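Sunday, late evening

Again the jets woke me, two of them, very low over Lovonau. The radio says the exercise continues until the end of May. I tried to read my book about the old air base, but I stopped on page 126 — my head was with the noise.

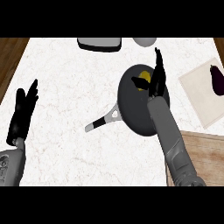 Rachid Badawi wrote to me that the pilots must train somewhere, and that over the sea would cost more fuel. Maybe he is right. Still, my mother is 71 and she sits in the hallway until they are gone. Tomorrow I will call her before breakfast.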